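Gripper kit for the flat trials: what we looked at, and what we'd pay for

Gallery, January

Rakiya Nnaji asked me to put the buying notes next to the picture before the budget meeting on Thursday, so they are all on one page. I have tried to keep the sales talk out of it. Kullix want us to sign for a full set of hand-held grippers and a year of their software, and Pilska want us to wait for an arm. I am not yet sold on either. 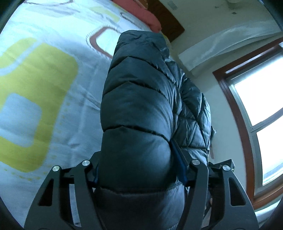
The quote from Kullix comes to 3,052 for the starter set. For that you get 2 hand-held grippers, a charger, a case and a login. You do not get spare fingers, and spare fingers are what we will be buying by spring. I asked twice for a price on them and was sent a brochure both times.

Clothes
Padded clothing is the job I would judge any of this on. The brochure is full of boxes, mugs and sponges, and I don't much care whether a machine can pick up a sponge. A quilted puffer jacket is slippery and bulky, and it hangs differently every time you lift it. If we pay for a tidying robot that can't be trusted with coats, someone will still be going round after it.

Fingers
The ones on this gripper are angular black plates with cut-outs, held on with round silver screws. I like being able to see the screws. Maddocks, who quoted for servicing, want to swap the whole head when a finger goes, at 300 a time. I would like that in writing as our choice and not theirs. A screwdriver and a bag of spares ought to cover most of it.

Straps, tabs and zips
Small loose bits are missing from every spec sheet I have been sent. There is a bright blue strap caught up in the grip on this jacket, and a little tab or zip pull sticking out at the side. Ask each supplier what their gripper does about things like that, and ask for the answer on real clothes. Dritport told us their software "handles soft goods". I wrote back to ask which ones and have heard nothing since.

Rooms
We would be working in ordinary bedrooms: a bed, a patterned duvet, a window letting in hard daylight. Every demo I have sat through was on a plain table under even lighting. The camera side of the budget needs looking at with that in mind, as a bright window can wash out a good part of the view. Pilska say their next model copes better. They said so about the last one too.

Sessions
The plan on paper is 200 sessions with the hand-held units before anyone talks about an arm. I think that is the right order, though I would put a stop halfway and look at what we have got. Rakiya disagrees and says stopping will cost us the room bookings. She may be right about the bookings. I still don't want to find out at the end that we spent it all on easy items.

Things missing from the quotes
Spare fingers, as above. Storage for the recordings after the first year. Paid time for the person holding the gripper, which Kullix leave out of their running costs altogether. Insurance on other people's clothes and furniture. Delivery both ways if a unit goes back for repair. Training is listed as free, but it is a video.

The arm
Pilska's arm is not in this year's figures and I would leave it out. Their own delivery estimate has moved since we first spoke, and the mounting they suggest needs a clear floor beside the bed. Plenty of the bedrooms on our list haven't got one. If they want the order they can bring one over for a day and let us choose the clothes.

What I would agree to on Thursday
One Kullix set, no software past the first year, and spares priced before we sign. No service contract with Maddocks until the 300 is explained line by line. Dritport can come back when they have something to show on coats and bedding. I would hold the rest of the money over.

Comments on the quotes to me or Rakiya, please, before the meeting. The full price sheets are in the shared folder, with the parts I couldn't get an answer on marked in red.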